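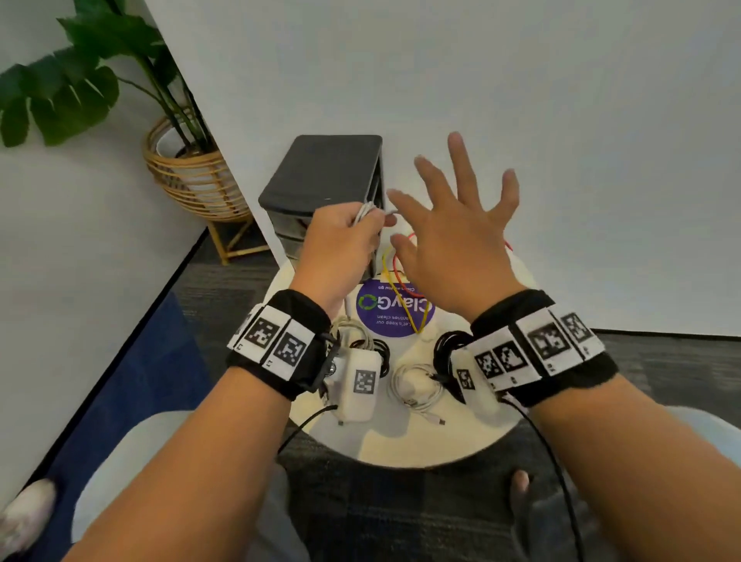 Clondthorpe sets out spending on cable-sorting robot

The Frei workshop in Clondthorpe has agreed a first budget for automating its cable and charger sorting, with orders due to go out before the end of February.

The plan, published on February 12, 2024, covers two robot arms, their grippers and a year of servicing. Recordings of people untangling leads by hand come out of a separate line, set at £416 a month, and will be used to train the arms.

Sunita Solanki, who drew up the plan, said the recording money had been the hardest part to settle. "The arms have a price list. Hours of somebody picking at a knot of wire do not, so we had to work it out for ourselves."

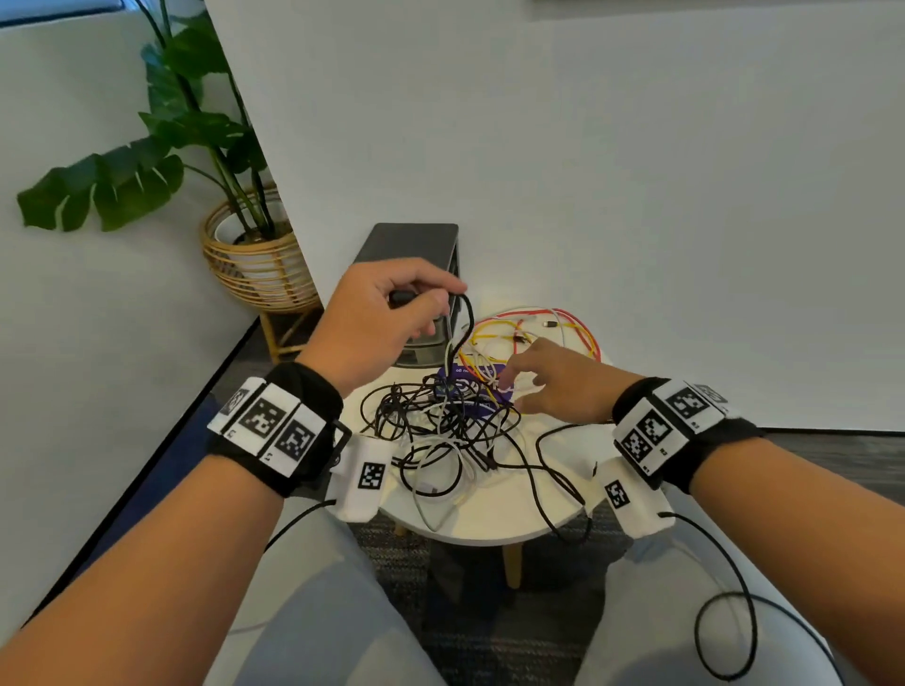 A black cable is pulled from the pile by hand.

Quotes were taken from two suppliers. Fliretti of Diltness came out cheaper on servicing but wanted a longer wait for spare gripper fingers, and Frei has asked it to quote again with a set of spares included.

Bořivoj Lukáč, workshop manager, said 177 kg of mixed leads came in last month. Thin coloured wire takes the longest and will stay with staff for the first year. A further £1,000 has been put aside for tables and lighting.

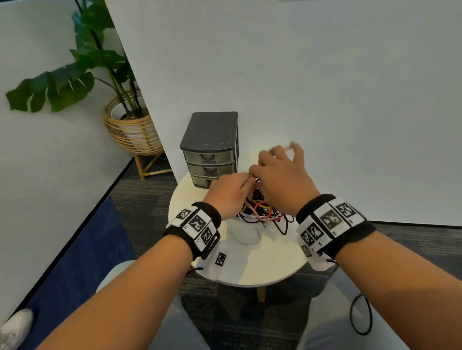
Will the workshop lease the arms or buy them?

Frei intends to buy. Leasing was priced as well, but the shortest term offered was three years, and the workshop wants to be able to sell the arms on if the trial is stopped.

The revised Fliretti quote is expected later this month.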